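Changes to waste and recycling at the Palance office

May 25, 2023

Following a review of cleaning and waste services across all sites, the Facilities Services Branch will introduce a revised internal waste program at the Palance office in June. The program has operated at the Wadalville office since last year and applies to all staff, contractors and tenants of the building.

Under the new arrangements, general waste will no longer be collected from individual desks. Bins for landfill, mixed recycling, paper and food organics will be provided in each kitchen and beside each printing area. Cleaning contractors will empty these bins every evening. Small bins in meeting rooms, first aid rooms and accessible bathrooms will remain in place and will be serviced as they are now.

The Branch recorded 1606 kilograms of landfill waste from the Palance office in the most recent audit period. Paper towel, coffee cups and food scraps made up the greater part of this material. A total of 133 desk bins were inspected during the audit, and many contained items that could have been placed in the recycling or organics streams.
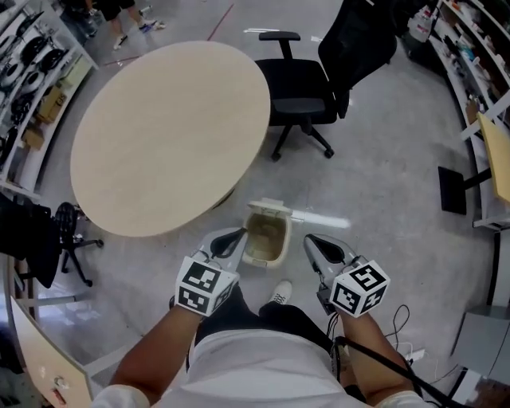 Photo: Facilities Services Branch

Staff who wish to keep a small bin for medical or accessibility reasons may do so by submitting a workplace adjustment request. Requests already approved will carry over and need not be lodged again. Managers are asked not to require staff to disclose the nature of a condition when endorsing a request.

Desk bins that are no longer needed should be emptied and left beside the goods lift on each level. Those in good condition will be offered to the Rurari depot, and the remainder will be sent for recycling. Bin liners should be removed beforehand.

Soft plastics cannot be accepted in any stream at present. Batteries, toner cartridges and small electrical items should continue to be taken to the collection point on the ground floor of the Leclerc building. Confidential documents must be placed in the locked paper consoles and are not affected by the new program.

Signage showing accepted items will be installed before the change takes effect. Enquiries may be directed to the Facilities Services help desk on extension 174.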